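Backups to external drive stop part way through on Zerko two-bay box

Asked by Ashton Ngata in Home networking and storage
3 answers

I have a Zerko two-bay NAS with a pair of 4 TB drives in a mirror. It has been fine for file sharing for a long time. In November I bought a Rendton USB drive to keep a copy of everything at my sister's house.

The backup job starts normally and then stops after 60 GB or so. The log says "destination not available" and nothing else. The Rendton disappears from the device list until I unplug it and plug it back in. I have tried the front and rear ports and both do the same. Firmware is the latest one offered in the admin page. There is 500 GB to copy in total.

Is this the NAS or the drive? It works on my laptop, but I have only copied small folders with it there.

Answer 1 (accepted)
Posted by Michalík

Most likely power or sleep. The small Rendton drives have no mains adaptor and take everything from the USB port. The Zerko ports don't give much to spare when both internal disks are busy, and a mirror being read flat out counts as busy.

Borrow a powered USB hub, put the drive on that and run the same job. If it gets past the point where it normally stops, you have your answer. Use the short cable that came with the drive.

Also go to Storage, External devices, and set the sleep timer to Never. On older firmware it counted down even during a copy if the job was working through lots of small files.

Check the format too. If the drive is still FAT32 it will refuse any file over 4 GB, although you would normally get a different error for that.
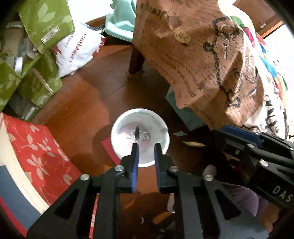
After the first full copy, set the job to incremental. Mine takes a few minutes each night now and the drive hardly gets warm. Run a verify once before you take the disk to your sister's, as the Zerko software doesn't do one by default.

Answer 2
Posted by Stundberg

Had the same and sent the drive back. The replacement was fine. Look at the SMART page, mine was showing 65 pending sectors.

Answer 3
Posted by guest

have you tried a different usb port

Comment from Ashton Ngata
Powered hub did it, thanks Michalík. The whole lot copied overnight. SMART page shows no errors. The sleep timer was set to ten minutes, so I have turned that off as well.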